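Home | Young Explorers | Robots | Space | Animals | Ask Us

How does a robot learn to pick things up?

When you want a pencil from a messy drawer, you look, you put your hand in and you take it. You do not think about it very much. For a robot this is a hard job. It must decide where to put its gripper, how to turn it and when to close it.

Oliwia Baran and Tarcísio Prado work in the robot laboratory at Ternton. They wanted to know if a robot can become better at this by practising, in the same way as you become better at catching a ball. They called their project Bulia.

Their method is quite simple to explain. The robot chooses a place in a bin and tries to take a block. Then the computer writes down one of two answers: "I have it" or "I don't have it". After that the robot tries again. Every try is a small lesson.

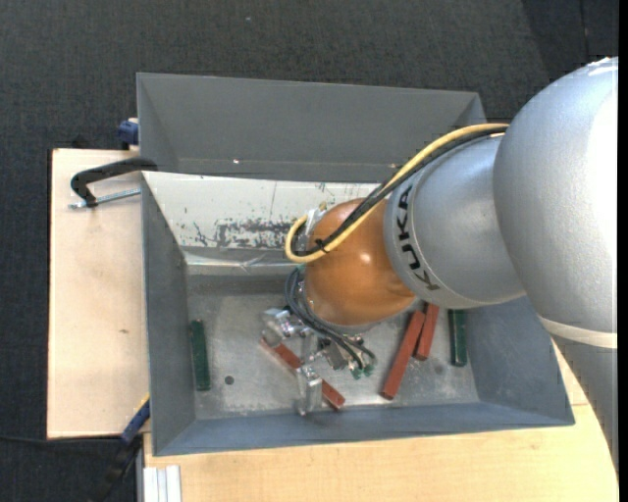
The gripper reaches down to a red block. Other red and green blocks lie in the same bin.

At the beginning the robot made silly choices. It closed its gripper on the air, or it pushed a block against the wall. In the first 200 tries it picked up a block only 8 times. But the computer kept all the answers, also the bad ones. A bad answer is useful, as it tells the robot what it should not do next time.

In February the robot finished nearly 4000 tries. Now it could pick up a block in most of them. It had also learned something that Oliwia and Tarcísio did not teach it. If a block was lying close to a wall, the robot first pushed it a little to the middle, and then it took it.

Scientists call this "learning by trial and error". Trial means a try, and error means a mistake.

Try it at home! Put four small toys in a box and close your eyes. Pick them up with two wooden spoons, while a friend writes down each try. Do you get better after some minutes?

Contact us | © Lavurus Young Explorers | Back to top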